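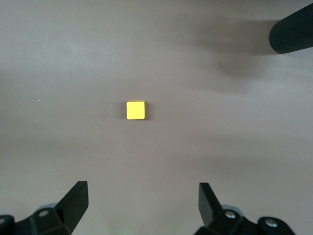
Recording a put-away task on a two-arm station

This page covers recording demonstrations of a small put-away task: a yellow cube, a wooden cabinet with one drawer, and two arms driven by remote control. It assumes your leader arms are already paired and the Moltness recorder is installed. If they aren't, do the Allora setup page first.

Before you record

1. Tape or clamp the paper to the table so it can't slide when an arm brushes it.
2. Set the cabinet within reach of both grippers, with the drawer handle facing the middle of the table.
3. Open both grippers fully and check the wrist views. Both fingers should be visible at the bottom of each view.
4. Wipe the wrist lenses. Specks in the view end up in every episode.
5. Start the recorder and confirm it lists the overhead view and both wrist views.
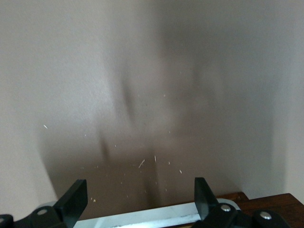

Keep the arm that isn't working parked to one side with its gripper open. Pick one parking pose and use it for the whole set. We had an early batch at Ferstead where each operator parked the arm wherever it was comfortable, and the trained policy wandered between three or four of those poses before doing anything useful.

Running one episode

Press the left pedal to start. Bring the gripper over the cube, stop, then come straight down. Close slowly. Lift clear of the drawer walls before you move sideways, and open the fingers only when the cube is low over the drawer floor. Back the arm out the way it came in, return to the parking pose and press the pedal again.

Move at a steady speed. Long pauses are recorded too, and the robot will learn to pause. If you miss a grasp, you can try again in the same episode, but discard it after 2 misses.

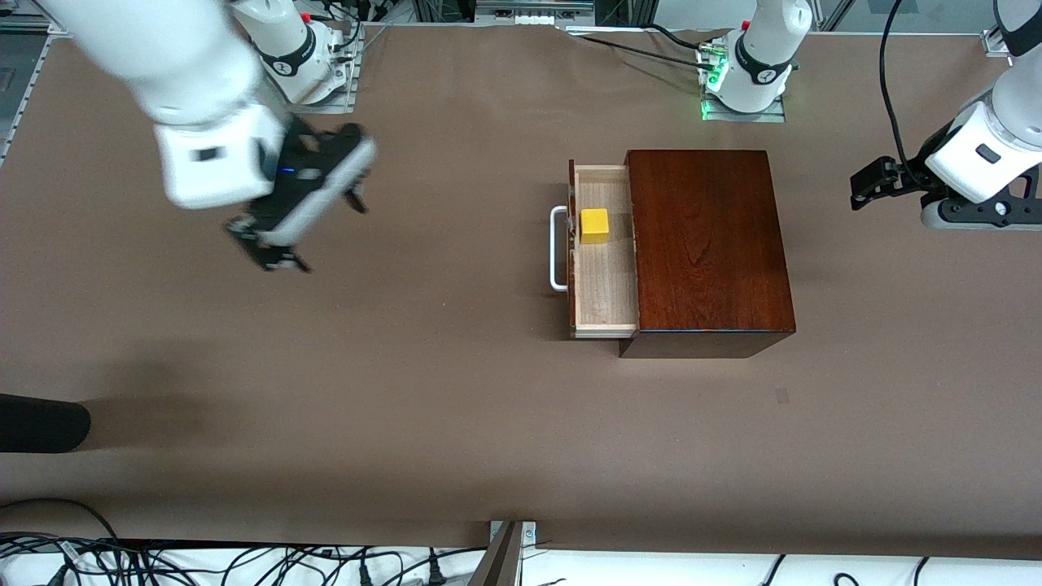
Change the cube's starting spot between episodes. Leave the cabinet where it is for the first set and shift it a little for the second. Pejman Hashemi, who wrote the Ormsby loader, asks that the two sets go in separate folders.

How many to record

A first policy can be trained on 65 good episodes. It will be shaky near the edges of the table. Our full set is 3,698 episodes, and results stopped improving much after around 2,000.

Checking the files

Play back the first and last episode of each session in all views. If a wrist view is frozen or lags behind the overhead view, restart the recorder and redo the session. The export steps are on the next page.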